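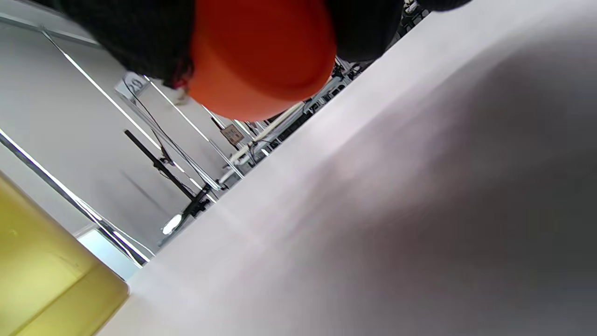 An orange-red shape over a white tabletop.

Feng-yi Yuen has been going to Prarken in the off season for 11 years, and for most of that time she didn't write a word about it. She wrote about other places, mainly cities, for travel magazines and then for a small guidebook publisher. Prarken was where she went to do the writing. Her new book, Out of Season, is the first one that is about the town itself.

We spoke in the breakfast room at the Bautista, the guesthouse on the hill road where she always stays. In summer you have to book a table. On the morning we met, there was one other guest, who ate quickly and left, and we had the room until they wanted to set up for lunch.

I asked how she found the town in the first place.

"By missing a boat," she said. "I was supposed to be going to Nistik, the island. I had an assignment to write about the lighthouse walk. I got off the bus and the ferry had gone, and the next one wasn't until the following afternoon. So I had a night in Prarken, and I was annoyed about it. I'd read that there was nothing there."

She went to Nistik the next day, did the walk and filed the story. Then she came back to Prarken and stayed for the rest of the week.

"I can't say I fell in love with it. I had a cold. The room was warm and the woman at the desk brought me soup without making anything of it. I got a lot of work done. I went back the next winter for the same reason, to get work done, and I suppose by the third year I knew which bakery opened first."

The town has a harbor, a church with a leaning porch, two streets of shops and a long sea wall. It has a fish auction that visitors are allowed to watch if they stand where they are told. The population in winter is more than 400, though people in the town argue over who should be counted. In July and August it fills up with families and the harbor parking lot is closed to cars. Yuen has been there in summer only once.

"I didn't recognize it. I don't mean that in a snobbish way. People were having a very nice time. But I couldn't get a seat anywhere, and the man who sells me my newspaper didn't have a second to talk, and I thought, well, this is his town when it's making money, and mine is the other one."

The book goes through a single stay, from just after New Year to the first week of April, when the awnings come out and the ferry goes back to its full timetable. Very little happens in it. A boat is repainted. The butcher has an operation on his knee. There is a long chapter on the bus, run by Pluvoline, which is the only public transportation into Prarken between fall and spring and makes the trip 4 times a day.

I told her the bus chapter was my favorite, and that I had not expected to read so many pages on the subject.

"My editor said the same thing, without the first part," she said. Her editor is Quentin Mallet, who has worked on all of her books. "Quentin wanted it cut in half. He asked me what the chapter was for. I said that if you're in a place like that without a car, the bus decides your day. You get up for it. You leave dinner early for it. Everybody on it knows who's late. I wanted the reader to be tired of the bus, a little bit, the way you are."

Did he cut it?

"He cut a page on the seats. I still miss that page."

Much of the chapter belongs to Fiachra Cullinane, who drove the route for years and now drives only when someone is out sick. Yuen rode with him so often that he began saving her the front seat. He reads the weather off the laundry lines, and he doesn't like talking on the downhill stretch before the harbor, so their conversations in the book all stop at the same point in the road and start up again at the stop. I asked whether he had read it.

"He's read the parts he's in. He said I had the turn at the quarry wrong. I'd written that it goes left. I've been around that turn hundreds of times and I put it down as a left, and it's a right. They're fixing it in the next printing."

She is careful about who appears in the book and how. Everyone named in it was shown their pages before it went to the printer, and a few people asked to be left out. One of them, a shopkeeper, changed his mind after it was too late and is now, she said, a bit cool with her.

"I think that's fair. It's a small town, and I'm a person who comes and looks at it for three months and goes home. I try not to forget that. Guidebooks make you forget it. You walk in, you write down the opening hours, you write 'charming' and you walk out. I've used that word far too many times and somebody had to live in all those places."

I asked if she thought the book would bring people to Prarken in winter, and whether that worried her.

She took a while over this one. "Everyone asks me that. I think it would have to be a very odd person who read this and booked a ticket. It rains for most of the book. But a few will come, and the Bautista would be glad of them. They nearly closed for the winter last year. If a dozen people come in February and buy bread and sit in the warm, that's good for the town. If it was a thousand I'd feel differently, and so would the bus."

The Bautista's owner, Thibault Charpentier, came through at this point to see to the heater, and I put the same question to him. He said he had already had a letter from a reader who wanted to know which room she wrote in. He had answered it politely and had not told him.

"It's the one over the kitchen," Yuen said, when he had gone. "It smells of onions from ten o'clock. It's also the cheapest, and I'm not giving it up."

She works in the mornings, by hand, and types up in the afternoon if the weather is bad enough. If it isn't, she walks. The usual walk is along the sea wall as far as the old customs shed, then up through the allotments and back by the church. It takes an hour, or closer to two if she meets people. She doesn't take notes while walking. She used to, and found that people stopped talking when the notebook came out.

"So I remember what I can and write it down when I get in. I lose things. I probably lose the best things. But then what's left has at least stuck with me as far as the front door."

I wondered what she had found hardest to get right. I had guessed the weather, or the way people talk there, but she said it was meals.

"Food in travel writing is nearly always an event. The little place, the one dish, the grandmother in the back. What I eat in Prarken is soup, eggs, bread and whatever fish is cheap. I eat it with a book propped up. I wanted to say that I was happy doing that without making it into a philosophy of simple living. I rewrote the supper pages more than anything else."

They are good pages. In one of them she eats the same pea soup on four evenings running and describes it only on the last. In another she is invited to supper by the schoolteacher, brings a cake from the wrong bakery, and hears about it for a month.

The island she had been heading for in the first place gets only a short chapter near the end. She took the winter boat over to Nistik for the day, found the lighthouse path closed for repairs, and sat in the waiting room at the landing until it was time to go back. She talked with Killian Picard, who sells the ferry tickets there and who spends his winters translating a history of lighthouses, slowly, for his own interest. He lent her a chapter to read on the crossing.

"I liked the chapter. I've asked him for the next one. He says it will be ready when it's ready."

Her own next book isn't settled. Mallet would like something with a city in it. She has been thinking about a border town she passed through once by train and has never been able to find anyone to talk to about. She might do neither of them.

"I'm 2 pages into something," she said. "I won't say what. It may turn out to be a letter."

She is staying on in Prarken until the spring. There will be a reading in the church hall on 24th January, with coffee, and the Pluvoline bus will wait at the harbor afterward for anyone going back up the valley. Yuen asked for that herself. Cullinane said he would drive it if the regular driver didn't want to be out that late.

By then they were laying the tables around us, and she went up to get her coat. The rain had let up and she wanted to be along the wall and back before lunch.

Out of Season is sold at the newspaper shop in Prarken and at the front desk of the Bautista.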